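Hatsue Ikeda
January 21, 2020

Okay, I've been promising a thread on easements for weeks and I finally have tea and a free hour. Let's go!

1/ Background for new people: I'm a real estate lawyer, mostly small closings and boundary stuff, and I love old recorded documents more than is probably healthy. Easements are my favorite corner of the whole field.

2/ An easement is a right to use someone else's land for a particular thing. A driveway, a sewer line, a path down to the lake. You still own the dirt. Somebody else just gets to drive over it (or run a pipe under it).

3/ The one I've been living with this month is a shared driveway off Curkik Lane. Two houses, one strip of gravel, and a deed from decades back that says "for passage to the rear lot." That's the entire grant. Six words!

4/ So what does "passage" cover? Walking, sure. Cars, almost certainly. Parking overnight? A delivery truck? A new water line underneath? People have spent years in court over less than that.

5/ The survey came back last week and I was giddy. The strip is 1,726 square feet, and the old plat shows it running on the OTHER side of the big maple. The gravel wandered at some point and everyone just followed it.

6/ Which brings up prescriptive easements. If you use a piece of land openly, without permission, for long enough, you may end up with a legal right to keep doing it. How long depends on your state, so please look yours up before you go tell your neighbor anything.

7/ The "without permission" part trips people up constantly. If the owner said "go ahead, use it," that's usually a license, and a license can usually be taken back. A friendly note in a kitchen drawer can change the whole case. Keep your notes!!

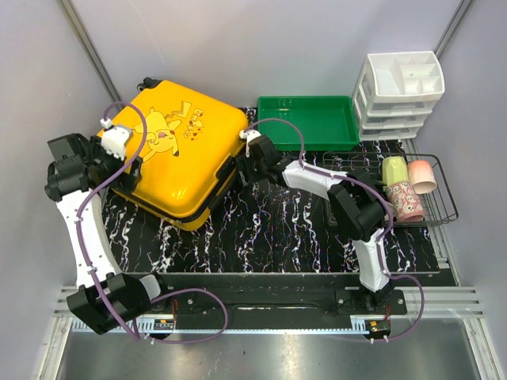 8/ Back to the driveway. Both owners are lovely and neither wants a fight, so we're writing a fresh agreement: where the strip runs (with the survey attached), who plows, who pays for gravel, and what happens if one of them sells.

9/ The gravel clause took longest. We landed on an even split for anything up to $3,000 a year, and above that they both have to sign off in writing. I'm weirdly proud of that paragraph.

10/ And then you RECORD it. Please record it. A handshake deal might not bind the next buyer, and the next buyer is exactly who shows up with a fence crew in March.

11/ If you're buying, read the exceptions page in your title commitment. It's the dull part near the back, and all the good stuff lives there. Ask for copies of the documents it lists too, because the one-line summaries leave out a lot.

12/ Somebody asked about the old Tzanetos orchard and its utility easement. Yes, I've seen it, yes, it has a hand-drawn map, and yes, it gets its own thread.

General info only, and your state may do things differently. Send me your strangest deed language, I'll read every single one!

Contact | © 2020 Hatsue Ikeda | Back to top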